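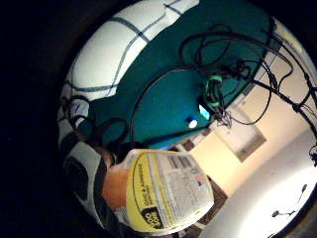

Slide 1. White cloth with a dark check, green surface, black cords.

Notes for the Grarholm evening talk, 22 Mar 2023
Title: What the care label doesn't know

Leave the slide up while people find seats. Don't start until the door is closed.

Open with the question: who here has ruined a piece of clothing by washing it exactly the way the label said? Wait for hands. Then ask who has ignored a label for years and had no trouble. I expect more hands the second time, but if I'm wrong, say so and move on.

My position, up front: I don't think care labels are lies. I think they are cautious guesses written by people who will never see your washing machine, and we treat them like law.

Slide 2. "Dry clean only"
A maker gets blamed if a shirt shrinks. It seldom gets blamed if you spend too much at the cleaner for six years. Ask the room which mistake they'd rather make if they were printing the label. Pause here.

Don't oversell this. Some things do need the cleaner. A lined wool jacket has several materials sewn together and they don't all shrink the same amount. Helju Jankauskaitė will be in the second row and she repairs jackets for a living, so get this part right.

Slide 3. My own test
Say the number plainly: 46 items, all mine or my sister's, all washed cold on gentle and dried flat, no matter what the label said. Four came out worse. Two of those were rayon, and I should have known better. The other two were a beaded top and a cheap blazer that bubbled at the lapel.

Then say what's wrong with it before somebody else does. No comparison group. I judged "worse" by eye, and I wanted a certain answer. Most of the clothes were old and had been washed plenty already, so whatever was going to shrink had probably shrunk. It's a story with a number in it. I'd still rather have it than nothing.

Slide 4. Detergent claims
Read the three phrases off the slide in a flat voice: "fiber renewal," "color memory," "deep fresh." Ask what result would show that any of them was false. I wrote to Kunier and to Ruvero in November with that question. Kunier sent a coupon. Ruvero sent a nice letter that used the word "technology" a lot and didn't answer.

Skip the joke about the coupon if we're running late.

Slide 5. Fabric softener and towels
People get heated about this one. Keep it short. Softener leaves a coating, and a coated towel can be slower to soak up water. Try one towel with and one without for a month and see if you care. Chalerm Kaewsai tried it and didn't care at all, which he has said I can repeat.

Slide 6. What I do now
Cold water for nearly everything. Half the detergent on the cap line. Test colors on an inside seam with a wet white rag. Wool and rayon by hand or not at all.
I can't prove the half-cap rule is best. My shirts look fine to me, and I'm the one wearing them.

Questions
Somebody will ask about vinegar. I don't know. Somebody will ask about the Pisharody method, soaking in salt to set the dye. I haven't seen good evidence for it with modern dyes, and I'd like to hear from anyone who has.

Handouts are on the chair by the exit. Take the clicker back to the desk.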